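Hitedcombe Computer Refurbishing Service
Frequently Asked Questions

Which computers does the service accept?
Desktop towers are accepted in any condition, provided the case is complete. Laptops and monitors should be taken to the Brudholm counter.

What happens to the hard drive?
Each drive is taken out in its carrier and logged under the intake number of the computer. Drives are held for 32 days before erasure. Owners who want a drive returned must say so in writing within that time.

Is the processor removed as well?
Yes, on most towers. Processors are stored separately from the boards, and the socket is inspected for bent pins before a replacement is fitted.
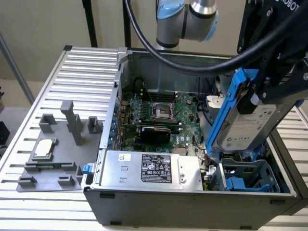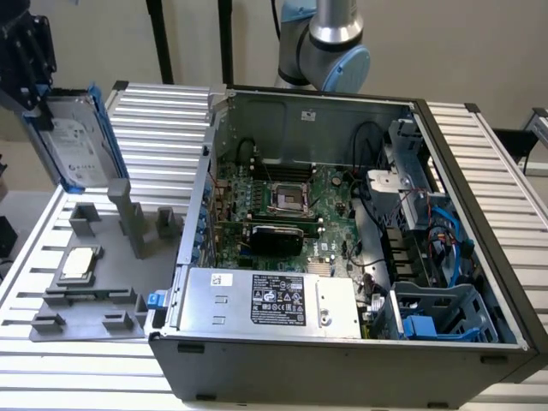
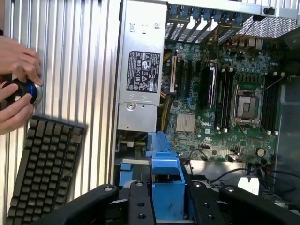 Open desktop towers at the bench, each with its processor socket empty.

May I remove parts before drop-off?
Memory and add-in cards may be kept by the owner. Please leave the power supply in place. A case that has been opened should be closed again for transport, with all screws in a labeled bag.

Is there a charge?
The first 10 computers from any household or school are free of charge each year. Fees for larger deliveries are set by Ruth Hollis, Intake Office, Room 117.

When are refurbished computers available?
Applications open in October. Questions about eligibility should be addressed to Elango Amin.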